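Grusura three-finger hand, seven weeks in: a good gripper with one bad habit

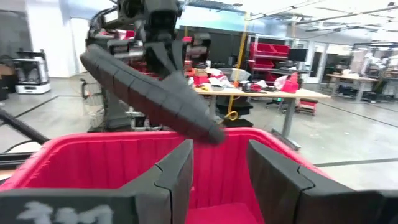 Gristton, August

We bought two of the Grusura hands to replace our old suction tools for bin picking. The test is simple: reach into a fabric bin, take one object, put it in the next bin, repeat. I wanted 1,000 cycles without a person touching anything. On the first serious run we got to 585.

What stopped it was the bin. The fingers are made of segments, with a visible seam at every joint, and when a finger closes near a soft wall the seam can pinch the cloth. At cycle 585 the hand closed on a fold and the arm began to lift as usual. The controller reported a good grasp – from its side it was one, there was something between the pads. The bin went up, tipped over, and hit the second arm on the wrist. No person was near, but our stop button was on the far side of the bench and I needed too long to reach it. It is now beside the operator's chair.

I wrote to the distributor, Vidmar, on Monday. Aurelia Furtună answered the same afternoon and was polite and clear. The lift check is switched off when it leaves the factory. You must turn it on and enter a maximum load. The manual mentions this on page 67, in a table, in small letters. For a safety setting I find this not acceptable.

With the check on, the hand lets go as soon as the load is too high. We repeated the fault on purpose and it released the cloth every time. It is also slower now, and sometimes it refuses a heavy object that it could carry.

The rest I like. The pads hold smooth boxes well, the fingers reach into corners, and changing a pad is quick. The painted markings fade sooner than I expected.

I give it 7 out of 10. If your bins are rigid, add one point. If they are fabric, turn on the check before the first run.

Comments

Hashini Siriwardena: Same thing with our laundry test at Skeltstead. We clipped the bins to the table and the pinching continued, but at least nothing flew.

padsandpins: What max load did you enter?

Author: The heaviest object plus a small margin. Do not copy my number, weigh your own parts.

padsandpins: Ok thanks, will try it tomorrow.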